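August 26, 2024
Posted by wurkville_desk

ok so a few of you asked how the automation thing is going at my office. Short thread, I'm on lunch.

Back in April we got Jiltus, which reads the incoming supplier invoices and fills in the forms for us. There are almost 2000 of those a month. I used to key in 500 of them myself and my wrists knew it!

Now the easy ones go straight through and I only get what it kicks back. Last month that was 577 for the whole team. Sounds like a dream, right? Kind of. Every single one I open is a weird one now – wrong currency, two invoices stapled and scanned as one, a credit note dressed up as a bill.

I miss the boring ones a little. You could do a hundred boring ones with a podcast on and go home with some brain left over. 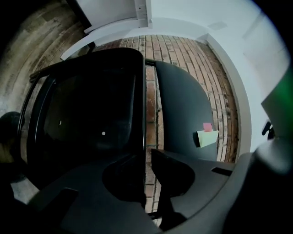
The other thing is talking. We used to yell questions over the desks all day long. Now the question goes in a comment box on the ticket and somebody answers it in the comment box, and they sit six feet from me. I've started just walking over (radical, I know).

Good stuff too, though. Month end used to mean staying till eight and this time I was home for dinner. Our Solheim office doesn't have it yet and they are jealous, they tell us on every call.

No one on my team lost their job, before you ask. Two people moved over to supplier calls and one of them loves it. The other one is asking to come back to invoices – so we'll see.

Next up is expense reports, supposedly before winter. I've asked for training on the clock this time and not a video link at 5 pm. Back to my pile!

3 comments

paperjam88: the "only weird ones left" thing is so real, same at our place with Wimatine

lunchbreak_lu: does it read handwriting at all?

wurkville_desk: badly lol. those all come to me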